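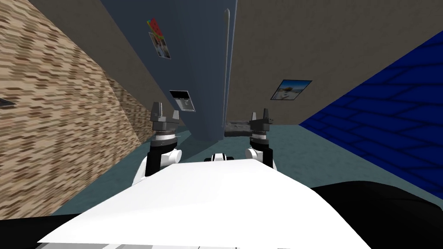 Houshang Golestani wrote to ask whether episodes gathered in simulation can go into the same training set as episodes from a real two-arm robot, or whether they have to be kept apart and merged later. They can go in together. Every Mudgate episode is saved in one layout, and a source field marks it as simulated or real, so you can filter or weight the two however your training code likes.

Mudgate Episode Recorder

Mudgate records demonstrations for two-arm mobile robots with parallel grippers. An operator drives the arms by hand controller or leader arms, in a rendered room or on hardware, and the recorder stores camera views, joint positions, gripper opening and the written task instruction on a shared clock.

What you get
Recorder software, one workstation license
Huaranga room pack: 18 furnished interiors with varied wall finishes, floors and framed pictures
Sestness review tool for trimming, labeling and rejecting episodes
Starter set of 3211 simulated episodes, 583 of them using both arms at once

Recording
Start and stop are on a foot pedal or a key. The operator marks each episode as success, failure or discard before the next one loads. Failures are kept by default — turn this off in settings if you only want clean runs. Room, lighting and start pose can be changed between episodes or held fixed.

Storage and export
An episode can be up to 400 seconds long. Longer tasks are split, and the parts keep a common task number. Export works per project or per room.

Not included
Hand controllers, leader arms, foot pedal. These are sold separately under the Posano name.

Page updated 2026-07-23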